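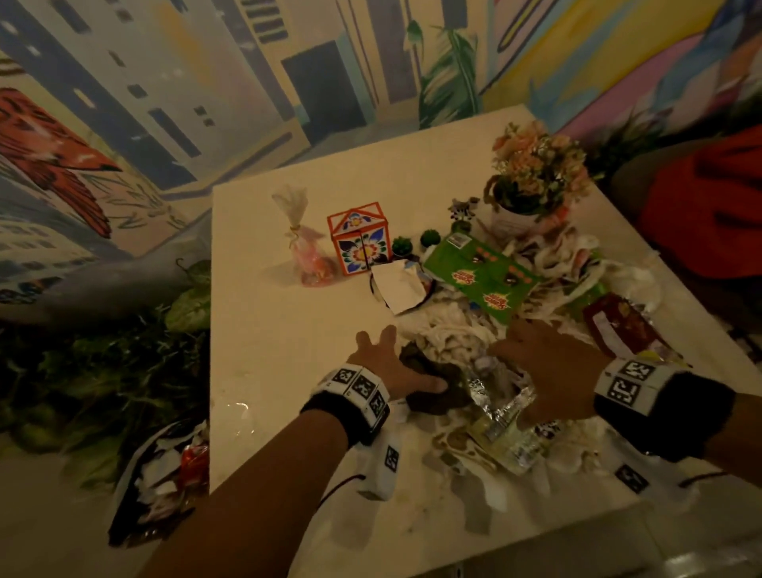 # Recording hand demonstrations of table clearing with marker wristbands

Last updated 03/03/2025

Clearing a table is a job most people learn by the age of six and then spend decades avoiding. For a robot it is a decent research problem, mainly because rubbish has no fixed shape. A mug looks like a mug from most angles. A used napkin looks like whatever it likes.

These are the steps we follow in the Plirnari project to record people doing the job with bare hands, so that a policy can be trained on where the wrists go and when. You will need a head camera, a pair of wristbands with printed marker blocks, the Pivel recorder and a quantity of litter you are prepared to touch.

## 1. Check the bands before you put them on

Each band carries white blocks with square black-and-white markers on them. Wipe every face. A thumbprint of ketchup across a marker changes its pattern enough for the detector to drop it, and the log will blame the lighting.

Fasten the bands so they can't spin. The small white module should hang under the wrist, and it should still be there when you turn your palm up and back again. Push your sleeves well clear. A cuff that slides down will hide a band at the exact moment of the grasp — it has a gift for this.

## 2. Calibrate

1. Start Pivel and choose the two-wrist profile.
2. Hold both hands over the table, palms down, and keep still until both wrists show as tracked.
3. Turn each hand slowly one way, then the other. The pose should pass from one marker face to the next without a jump.
4. Save the result under the name of the session, in lower case. Capitals were allowed until last May, when we had three folders called Test.

If the pose jumps at step 3, the block offsets in the config file belong to somebody else's bands. Swap the file. Don't edit the numbers by hand, however close they look.

## 3. Lay out the mess

Mix soft things with stiff ones. Tissues and napkins make up the bulk, with foil wrappers, a clear bottle and a flat carton or two worked into the heap. Foil and clear plastic are worth including precisely because depth estimates go to pieces on them.

Leave some objects that are meant to stay. Small plants, a vase of artificial flowers and a wrapped gift along the back of the table all do nicely. A policy that has only seen rubbish will conclude that everything is rubbish, and it will come for your succulents.

## 4. Record

Look at what your hands are doing. It sounds too obvious to write down, yet it is the commonest fault in our data: people glance off towards the bin early and the wrists leave the view.

- Keep each take under 30 seconds.
- Pause briefly with open hands at the start and end.
- Use both hands when you naturally would. Holding one item down while reaching for another is fine.
- If you drop something, carry on. Recovery is useful.

We record 20 takes per layout and then change the layout.

## 5. Filter and train

Run the Vorkier filter over the session. It rejects any take where a wrist goes untracked for too long and fills the shorter gaps by interpolation. Of the first 2000 takes we put through it, 1923 survived, and most of the rest were the bin-glancing described in step 4.

Train with Lại using the default settings before you touch anything. The network predicts both wrist poses from the head view; hand opening is a separate output, and the weaker one. The bands say where a wrist is and nothing whatever about the fingers, so those labels come from the video and suffer whenever a hand is buried in tissue.

## Known problems

**Left and right swapped.** You put the bands on the wrong wrists. The data can be relabelled with the `--swap` option.

**Wrist pose drifts during a take.** The band is loose. Tighten it and record again.

**Policy hovers over the heap and does nothing.** Usually too many takes with a long pause at the start. Trim them and retrain. It may still hover, in which case check the calibration file first and the learning rate second.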